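Print this page
E-mail this article

OPINION

A Common Room Deserves Furniture Worth Keeping

The Girkia residents' association will decide in August whether to replace the furnishings of the Lokance common room. The proposal before members would clear out the older pieces and buy matching sets from a single supplier. This writer believes members should vote against it.

The case for replacement rests on upkeep. Upholstery stains, the argument goes, and carved or ribbed surfaces hold dust. Both points are fair. Yet the association set aside $1,802 last year for the care of furniture and spent little of it. A chair that has not been cleaned on a regular schedule cannot be called impossible to clean.

The proposal also treats ornament as a fault. Members should look closely at what they are being asked to give up.

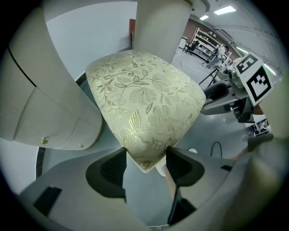

Ivory seat cushion with a woven pattern of leaves, vines and flowers in gold and pale green.

Fabric of this kind asks for a soft brush and prompt attention to spills. The fluted legs need a dry cloth run along the ribbing. Our 21 chairs could be gone over in one Wednesday morning. The new sets, offered under the Flondik name, would need cleaning too, and members have been given no estimate of that cost.

The same standard should apply to smaller things. Containers, lamps and trays have come to the room over many years, most of them as gifts. Few match.
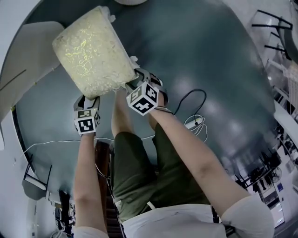
A mismatched collection can still be an orderly one. What the room lacks is a rule about where things go when an evening ends. Cords and power strips belong in a drawer, and tables should be left clear for whoever comes next. The Lecomte reading room adopted such a rule — a single typed page, posted by the door — and has kept its old furniture in daily use.

The association should fund a yearly cleaning, repair what is loose, and post a rule of its own. If a piece fails after that, it can be replaced singly, on its merits. Members who agree are asked to return their ballots to the front office before the August meeting.

Print this page
E-mail this article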